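Vernelthorpe Workshop – Planning Gallery

Posted 31/12/2022

We spent most of this year working out what to buy, and hardly any of it buying, and I have to say I enjoyed the working out far more than I expected! The pages of this gallery follow the equipment plan for our picking and put-away project at Vernelthorpe, from the first wish list to the order we hope to place in March. This is the page on arms, hands and all the dull stuff that sits around them. Most of the notes come first, as people keep writing in to ask about the money, and the picture is further down.

If you're putting together a plan of your own, please borrow whatever is useful. Our shop is small, our budget is smaller, and we made a good number of wrong turns that you could skip.

Where the plan started

The first version of the budget fit on one sheet of paper. It had a line for a robot, a line for shipping, and a line that said "other." By spring, "other" had grown into most of the document. Cables, spare fingers, wall chargers, floor tape, a decent first aid kit, a second set of hex keys for when the first set walks off – every one of them cheap and every one of them missing from the sheet. We now have a rule that a line called "other" can't be larger than the smallest named line on the page.

We also had to decide what the machine was for. Our answer kept drifting. One week it was sorting returns, the next it was carrying totes between rooms. What finally settled it was writing down the eight jobs that eat up the most hours here and crossing off any that a cart with good wheels would fix. Seven were left. Most of those seven came down to the same thing: take an item from one place and put it in another without dropping or squashing it.

Hands before arms

I can't say this loudly enough – price the hands first! We did it the other way around. We fell for an arm, planned the whole cell on paper around it, and then found that the hand we wanted needed a different wrist plate, a different cable and its own power supply. The adapter alone pushed us into another quarter.

There are two broad choices at our end of the market. A simple gripper is easier to mount, easier to fix and easier to explain to whoever is on shift. A hand with several fingers will get around odd shapes, and it is a joy to watch, but you're buying more joints, and joints wear out. Our plan has a column for each, with the same headings down the side: price, spares, time to swap, what it can lift, what it can't. Filling in that last box was the most useful hour of the whole project.

Spares deserve their own paragraph. Ask what a single finger costs. Ask if you can replace it yourself or if the whole hand has to go back in a crate. One quote we received was very friendly on the front page and had no spare parts list at all, and it took three emails to get one.

Test items

We keep a box of test items, and the box has its own budget line. In it are 100 objects we handle often or that stand in for something we handle often. Fruit is great for this. It's cheap, it's round, it has a bit of give to it, and bruises show up by the next morning. We also keep soft toys, paint tubes, packets of screws, a bag of rice and a terrible umbrella that has beaten every gripper demo we've ever been to.

Take your own box to any demo you're invited to. Sellers have always been good about it when we asked ahead of time, and a demo with your own stuff is worth ten with theirs.

Software and the Prelano sheet

Our planning sheet is called Prelano, for reasons lost to an old whiteboard. It started as a price list and now does a little arithmetic. Each job gets a row, and we fill in how many times it would run before we'd call it proven. For most rows we settled on 1000 runs. That number sounds huge until you see how fast the small failures add up, and it changed how we thought about wear, spares and floor time.

The other sheet, Lila, holds only running costs. Power, subscriptions, replacement cables, training hours. Keep this apart from the purchase price if you possibly can! When both were on one page, every meeting turned into an argument about the sticker price and we never got down to the rows that repeat every month.

Storage and floor space

Shelving went on the list late and should have been near the top. Height matters, depth matters, and the gap in front matters most of all. Mark out the full reach of both arms with tape before you order a single cabinet. We did this on a free afternoon and moved our planned shelving twice before anyone had spent a cent.

Cubbies beat open shelves for us. Each opening is one address in the software, so a put-away job is easy to write down and easy to check. Baskets are the cheapest part of the whole plan and come in plenty of colors, so we budgeted for extras.

Two arms, one apple and a red basket on the floor by the white cubbies. 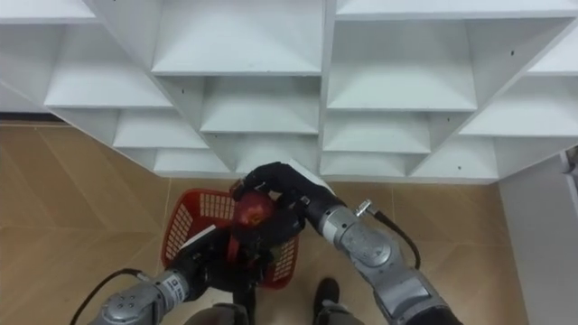 Should a small shop buy the robot first or the hands first?
Choose the hands first, get a written price for them with spares included, and then look for an arm that takes them without an adapter.

What's still open

The service contract is the big one. We have a quote for on-site visits and a quote for shipping things back, and the gap between them is wide. I lean toward on-site for the first year and shipping after that, once we know which parts give trouble.

We're also waiting on a second price from Xiong for the wrist plates. Their first one was clear, fast and broken out part by part, so I'm hopeful. If it comes in under the figure in Prelano, the difference goes straight into spare fingers.

Training is the last open row. We've put in hours for everyone who works on the floor, including the people who only pass through with a cart, and I'd fight to keep every one of those hours in the plan. The next page of the gallery has the floor layouts, tape marks and all.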